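Kurz vor Monatsende noch schnell was zur Lohnabrechnung, bei vielen brennts ja gerade. Tolis Lohn 8 gibts ab Montag als Update. Neu drin: Sammelversand der Abrechnungen per Mail, Stundenimport aus CSV, Korrekturlauf für den Vormonat. Wer noch Version 7 hat, bitte vorher Datensicherung machen!! Dauert 2 Minuten.

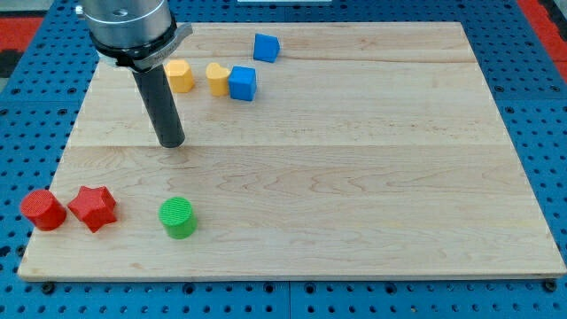
Helle Holzplatte auf blauem Lochplattentisch.

Lizenz wie gehabt, bis 25 Mitarbeiter kein Aufpreis. Darüber bitte bei Volker Böttcher melden, der schickt dann ein Angebot. Schulung in Trurnberg im Oktober, Termin folgt noch. Anmeldung geht aber schon, einfach auf diese Mail antwoten.

© Tolis Trurnberg | Kontakt | Abmelden | Nach oben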